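September, very early, kettle on

Slept four hours and feel marvelous. The quilt top is DONE. Nine weeks of evenings and it is one single piece of fabric now, and I keep going back to touch it like it might have come apart overnight.
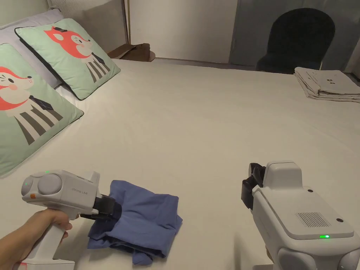
So, for my own records, because I'll forget all of this by spring. I sewed the last border on a bit after eleven last night. The left side went on like a dream. The right side came out longer than the quilt by almost the width of my thumb, and I had to unpick it, pin from the middle outward the way Reshma showed me, and ease the extra in a tiny bit at a time. Pinning from the middle! I've been pinning from one end my whole life and pushing all the trouble down to the last corner. The second try lay flat. I did a little dance in my socks.

The pattern is the one called Lanamton, out of the stapled booklet Binta lent me, which is all half-square triangles arranged so they make big drifting diamonds. I changed the colors completely. The booklet has it in reds and creams and mine goes from navy through a kind of pond green to the yellow I dyed myself with onion skins. The yellow came out streaky and I was cross with it in July, and now it's my favorite thing in the whole top. It looks like late afternoon.

Things I want to remember about the triangles. Cut them too big and trim after sewing. Press toward the dark. Chain them through the machine without stopping to admire each one (I failed at this constantly). Change the needle sooner! I sewed some 300 of them on the same needle and wondered why it had started making that popping noise. Put in a fresh one and the machine purred.

Anathi called while I was eating toast over the sink and I read her the whole saga of the right-hand border and she listened to all of it, bless her. She thinks I should quilt it by hand. I've been going back and forth. Hand quilting would take me through the winter and I'd love every minute, but I promised it to Busisiwe for the new house and she moves in before the holidays. Maybe big stitches with the thick cotton thread, long lines following the diamonds. Anathi says big stitches are meant to show, so mine needn't be perfect, and I find that extremely cheering.

Went over to Havex at ten for batting. They'd moved everything again. The woman at the cutting counter unrolled the wool one for me and I stood there with both hands in it. So light! Cotton is cheaper and easier to wash, and I had very firmly decided on cotton in the car. I came home with wool. Also a spool of thread in a mustard I did not need, and two fat quarters with tiny herons on them, for nothing, for later.

Backing is still a question. I have the plain blue that's been in the cupboard since Lekota closed down and sold off their bolts, and I think there's enough if I piece it with one seam down the middle. Zanele says to put the seam off center so the fold doesn't wear along it. I hadn't thought of that. She is coming over on Saturday's shift swap, whenever that lands, to help me baste, and she's bringing the curved pins and her knee pads. We'll push the living room chairs into the hall and do it on the floor.

Made the label this afternoon. I wrote it three times on scrap muslin with the fabric pen and my handwriting got worse each time, so I'm going with the first one. Just her name, mine, the month, and "made in Kenine Road with the radio on."

Oh, and I found the missing triangle! I was one navy short in August and cut a replacement and grumbled about it for days. It was stuck to the inside of my cardigan sleeve, the gray one, the whole time, pressed perfectly flat. I've tucked it in here between the pages.

Binta wants her booklet back by the end of the month and I've already bookmarked another pattern in it, all circles, every single seam a curve. I've never sewn a curved seam in my life. I'm going to ask if I can keep it two more weeks.

Bed now, once I've wound the bobbins.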